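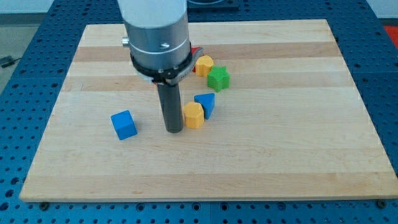
Robot arm over the block board, running the Natar planner. Colored blocks on a striped wooden board, perforated table underneath.

Havitdale releases Natar 2.0, motion planning and perception software for tabletop robot arms

TIRNCOMBE, 17th August — Havitdale today released Natar 2.0, the second major version of its planning and perception package for single-arm robot cells. Available now to all license holders. New customers can download a 57-day trial from the Havitdale site.

What's new, in short: a rewritten contact planner, a shape matcher that needs far fewer training pictures, and a replay tool that a lot of users have been asking for since April.

The contact planner is the big one. Earlier versions planned pushes one at a time, stopping to look after every move. Natar 2.0 plans a whole sequence of pushes, keeps checking the block positions while the arm moves and replans only the part that went wrong. In our own tests it worked through 301 block layouts with 13 operator stops. The old planner needed a stop far more often, and on crowded layouts it sometimes gave up alltogether.

Shape matching has moved to a new module named Xie. Cubes, stars, hexagons, triangles. Xie fits a simple outline to each one and tracks its angle as well as its position, including blocks that are partly hidden behind the arm. Confidence scores are now shown per block, so a planner script can wait for a better view before it commits to a push.

Replay. Every run is logged with joint positions, camera input and the planner's own reasons for each move. Open the log, drag the slider, see what the software beleived at that point. Logs from version 1 can be read but not edited.

Also in this release:
Keep-out zones drawn straight onto the camera view
Speed limits close to the work surface, set per tool
Faster startup, no more waiting for the calibration window
Python scripting for all planner settings
Fix for the dropped connection after a long pause

Natar 2.0 runs on a standard Linux desktop. A graphics card is recommended for Xie but not required. Tool shapes can be imported or typed in by hand — a plain rod takes two numbers, length and diameter.

Existing licenses upgrade free of charge. A new single-cell license costs $2000 per year, support included. School and university pricing on request.

About Havitdale
Havitdale writes control and planning software for small robot cells. The company is based in Tirncombe.

Press contact: Havitdale press office, Tirncombe. Review licenses and the full change list sent on request.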